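3.2 Line width and legibility in healed lettering
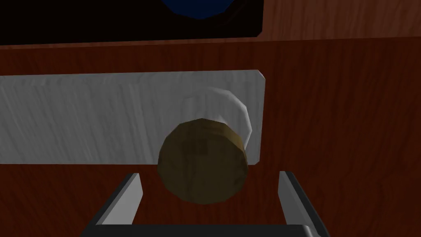 Figure 4. Simulated view of a two-finger gripper, fingers open, in front of a round brown knob on a pale panel.

3.2.1 Sample and scoring

Healed lettering was assessed in clients of two studios, Nisari and Lerno, both of which kept written records of needle grouping, ink dilution and session length. Records were reviewed for 600 tattoos containing at least one line of text. Pieces that had been touched up before the follow-up visit were excluded, as were cover-ups and any lettering placed over scar tissue. The remaining pieces gave 3916 individual characters for scoring.

Each character was scored from a flat, cross-polarized close-up taken with a scale bar. Two raters (M. Sharifi and I. Prothero) worked separately and did not have access to the studio records. A character was scored as legible if it could be read alone, with its neighbors masked. Disagreements were passed to a third rater (F. Poon), whose score was final. Capital and lowercase forms were treated as different characters. Numerals were scored but are reported only in the supplementary tables.

3.2.2 Spread of the line

Line width was measured at three points on each main stroke, and the median was used. Spread was defined as the healed width divided by the width on the day of tattooing. Spread was larger on the inner wrist, the side of the finger and the top of the foot than on the outer forearm or the upper back. Script with closed loops lost legibility first. The lowercase "e" and "a" were most often misread, usually as "o" or as a filled dot. Open block capitals kept their shape at the same spread.

Letter height mattered more than needle grouping. Characters under 8 mm tall were scored illegible more often at every body site, and the difference remained when artists were compared only with themselves. Above 16 mm, very few characters were lost, and the remaining failures were mostly uneven strokes that had also been uneven on the first day.

3.2.3 Skin tone and ink contrast

Contrast between ink and surrounding skin was measured separately from spread. Lower contrast reduced legibility for gray wash lettering but had little effect on solid black. Spread itself did not differ by skin tone once body site and letter height were entered in the model. This agrees with the smaller series described by Shirazi and Mazandarani, in which placement was the main source of variation.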